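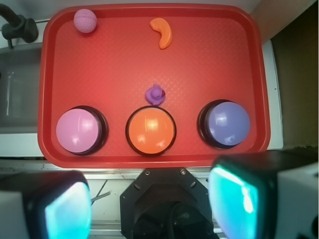

How long may a sorting tray be kept at home?
Trays are lent for 31 days and may be renewed once at the front desk, provided no other family has reserved the same set.

Color and Touch: The Tray Collection at Nesten

The Nesten Toy Library lends small sets of objects for play at home, each set arranged on its own tray. The collection was begun by Wiebke Frerichs and is now looked after by Aurelia Reisinger, who selects the contents and writes the activity cards. This page presents a set from the Color and Touch series, with notes for families and child care staff.

Push buttons
Three large domed buttons in black base rings – pink, orange and lavender-blue – form the lower row. The activity card suggests that an adult name a color and wait for the child to press.

Small toys
A dimpled pink ball, an orange crescent and a purple duck accompany the buttons. The ball and the crescent may be matched to the pink and orange buttons. The duck is left for the child to place, and any answer is accepted.

The tray
The red tray has a raised rim and a crosshatch texture on its floor, which many children like to explore with their fingertips before turning to the toys.

Borrowing and return
Sets are issued to registered members aged 18 and over. Please wipe all parts with a damp cloth before returning them, and do not place the buttons in water. Missing pieces should be reported at the desk so that the set can be completed before the next loan. The small toys are to be used under adult supervision at all times.

Page last revised 2024-01-12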